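Monday, 4.40 pm, Flolwood shop notebook

Floor day. The plan was to clear the floor, sweep it, and decide once and for all where the things that live on it ought to live. The first part went well for 17 minutes, then I found the missing box of felt pads and lost the thread.

The pink mat stays. I know it is an alarming colour. It was bought because the grey ones kept vanishing against everything else we own, and since it arrived there has not been a single complaint of the "where's the mat" variety, only of the "must it be that pink" variety. I'll take the second kind.
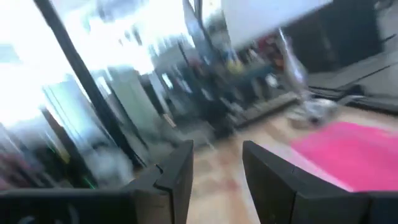
Bottles are the next problem. Anything tall and clear gets put down beside whatever job is on, then forgotten, then kicked. Proposed rule: bottles go back on the Tukora shelf before you stand up. I have proposed this before. The rule is in the front of this notebook in my own handwriting, underlined, and I broke it 2 times before lunch.

Ordered more felt pads from Drukia, pack of 1,000, before finding the missing box. We now have enough to put the whole building on felt. If anyone has a chair at home that squeaks, bring it in, or just take a handful. Take several handfuls.

Swept along the grain, then across it, to settle the old argument. Across picks up more grit and looks worse while you're doing it. Along feels professional. I'll keep going along when there are visitors.

Still to do:
new bristles for the wide broom (the Adeleke one, not the cheap one)
wash the mat, cold, no softener
find the lid for the small dustpan bin
cancel the pads, if Drukia will let me

5.15 pm. Drukia will not let me.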